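Fokness Rack-and-Tray, simulated split: known fault and withdrawn episodes

Status: partial release. Read this before training on the May build.

Summary
The split holds 500 rendered episodes of a two-arm robot working with cylinders, a ball, a wire rack and a tray. In 200 of them the contact solver ran with the wrong finger friction value. A held cylinder could creep in the grip while the logged finger width stayed constant, so the success check passed episodes it should have failed.

Cause
The Hyun config loader fell back to a default when the friction key was missing. It wrote no warning. The key was dropped in a merge and the unit tests did not cover it - they now do.

What is affected
- Object pose labels after first grasp, right arm only
- The success flag
- Contact force channels, both arms
Joint positions, joint velocities and rendered colour images are not affected.

What we did
The 200 episodes were moved to the folder "withdrawn". Another 14 were pulled because the arms passed inside the 30 mm clearance limit without triggering a stop. The limit is now checked on every physics step.

Not fixed
Ball contact against the rack rods is still unstable at low step rates. Do not use this split to tune a stop threshold for real hardware.

Maintained by the Prastcombe simulation group. Report faults through the tracker, with the episode number and build tag.
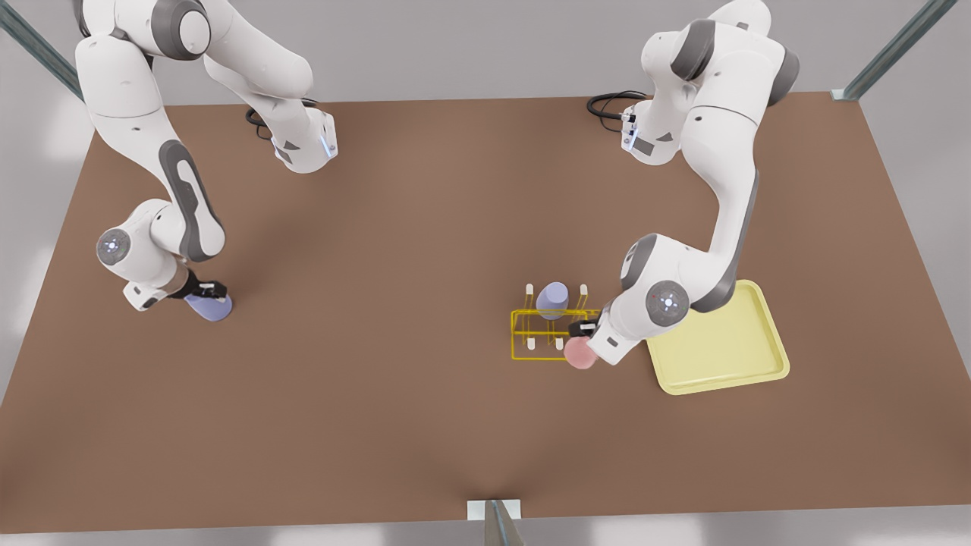 Davitz replied that the success flag should be recomputed from object pose and not from finger width, and asked for the old flags to be kept in a separate column so earlier results can be compared.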